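Plindside Service Desk
Ticket 2033
Subject: Ketchup bottle, Skarby range – residue around cap and shortened squeeze life
Category: Tableware and condiments / Shared kitchen
Opened: 5/22/24
Priority: Normal
Status: Resolved, monitoring

Summary of request

The requesting department reports that squeeze bottles kept in the second-floor kitchen are arriving at the table with dried ketchup around the cap opening. Users have been squeezing harder to clear the opening, and ketchup has landed on plates, place mats and, on one occasion, a tablecloth. The department asks whether the bottles should be replaced or whether the way they are stored should be changed.

The department also asks for guidance on the colander and bowls kept in the same area. Staff have been placing them wherever space allows, and the bottles have ended up lying down among them.

Initial assessment

The bottles in use were checked by the service desk. No splits or pinholes were found in the bottle walls. The caps closed fully when the threads were clean. On two bottles, dried ketchup had collected in the threads and kept the cap from seating. When the caps were removed, soaked in warm water and refitted, the bottles sealed normally.

The fault was therefore recorded as a cleaning and storage matter. No claim was made to the supplier, Chow.

Steps taken

Step 1. All caps were removed and soaked in warm water with dish soap for 20 minutes. A soft bottle brush was used on the threads. Metal picks were not used, as they can widen the opening.

Step 2. The necks of the bottles were wiped with a damp cloth and dried before the caps were put back.

Step 3. Bottles past the date printed by the manufacturer were discarded. Bottles without a legible date were also discarded, in line with the kitchen policy.

Step 4. The remaining bottles were returned to the door shelf of the refrigerator, standing on their caps. The shelf bar was raised one notch to hold them upright.

Step 5. The plates and bowls were washed and sorted by size. The colander was assigned its own place beside the sink, with a cloth under it to catch drips.

Follow-up from the requesting department

The department confirmed that the caps were closing properly after cleaning. It noted, however, that bottles taken out for lunch were still being set down on their sides, most often on the nearest plate, and left there until the table was cleared. The department asked whether this would bring the problem back.

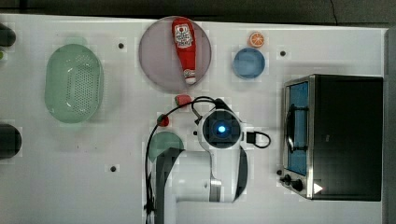

Can a ketchup bottle be stored on its side?

A closed bottle may lie on its side for the length of a meal without harm, but it should be returned to an upright position, cap down, before it goes back into the refrigerator. Ketchup that rests against a partly closed cap will work into the threads and dry there.

The service desk advised the department accordingly. It was agreed that a shallow tray would be kept on the table at mealtimes and that bottles would stand in the tray when not in use. The tray is to be washed with the plates at the end of the meal.

Second report

The department wrote again to say that one bottle continued to sputter. The bottle was less than half full. It was examined and the opening was found to be clear. The sputtering was attributed to air trapped between the ketchup and the cap. Users were advised to close the cap, turn the bottle cap down, tap the side lightly with the palm and wait a moment before opening it over the plate. The department reported no further difficulty with that bottle.

A related question was raised about fruit. Orange slices put out for the afternoon break had picked up a smell of vinegar. It was found that they had been cut on the board used for sandwiches. A separate board has been set aside for fruit, and cut slices are now kept in a covered bowl in the refrigerator until they are served.

Toaster oven – added to this ticket at the department's request

The crumb tray of the toaster oven had not been emptied on a regular schedule. The oven was unplugged and allowed to cool, and the tray was removed, washed and dried. The department is reminded that condiment bottles should not be left against the side of the oven while it is in use. Heat softens the plastic and may loosen the cap. A clear space is to be kept on both sides of the appliance and above it.

Parts and supplies

Replacement caps were requested from Jinitico under the existing supply arrangement. The caps are held in the drawer under the sink and should be used only when a cap is cracked or will not close after soaking. A stained cap that closes properly does not need to be replaced.

Instructions now posted in the kitchen

Wipe the cap after each use and close it until it clicks.
Stand bottles cap down in the tray or on the door shelf.
Soak caps once a week.
Return bowls to the lower shelf, with the largest at the bottom.
Leave the colander beside the sink to drain.
Empty the crumb tray of the toaster oven every Friday's equivalent – that is, on the last working day of the week.

Correction to the above: the final line has been reworded on the posted sheet to read "Empty the crumb tray at the end of each working week."

Resolution

Caps cleaned, storage changed and instructions posted. The department has accepted the resolution. The ticket remains under monitoring and will be reviewed in November together with the annual kitchen supply order. Any new report of residue or leaking before that time should be added to this ticket, with the location of the bottle and the date printed on it.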